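Lachlan Merrick
3 September 2020

Comparing two sets of fingers for the hand-held gripper this week: the Starkach pair and the Drodex pair. Same handle, same camera mount, different finger length and different pad. Notes as I go. 1/8
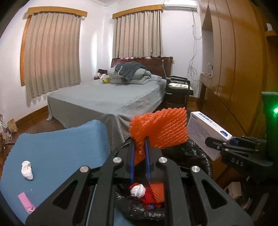
Foam fruit sleeve over the lined bin, long blue fingers.

The sleeves are the item I care about most. They weigh next to nothing and they squash, so a finger that pinches too hard folds them flat and the camera loses the shape. 2/8

Starkach first. Short fingers, stiff pad. Fine on boxes. On foam mesh they close too far before I feel anything in the trigger, and the sleeve ends up as a flat strip. Tissue is about the same story – it goes in, but you don't know you have it until you lift. 3/8

Drodex next. The long fingers give a little at the tip and I can stop the squeeze earlier. More reach down into a bin too, so the body of the gripper stays clear of the rim. Downside is some twist when I pick up a box by one corner. 4/8

Log so far: 1015 picks with the Starkach pair, 3048 with the Drodex pair. Not an even split, I know. Seo-ah Yeo did most of the Drodex runs and she is faster than I am. I'll even it out before I post any success rates. 5/8

Camera: the long fingers take up more of the view at the bottom. I tilted the mount by 2 degrees and re-ran the calibration. Tracking held up after that. If you change fingers, redo the calibration, even when the mount looks the same. 6/8

Controller is still the Rakena board from March. It dropped the trigger signal 11 times in the whole log, all on the old cable. New cable, no drops yet. 7/8

Next up is the Trondia pad set, softer than both and glued on instead of screwed. Seo-ah thinks they'll peel on cardboard. I'll run boxes first and find out. If anyone has used them on thin plastic bags, let me know what trigger range you ended up with. 8/8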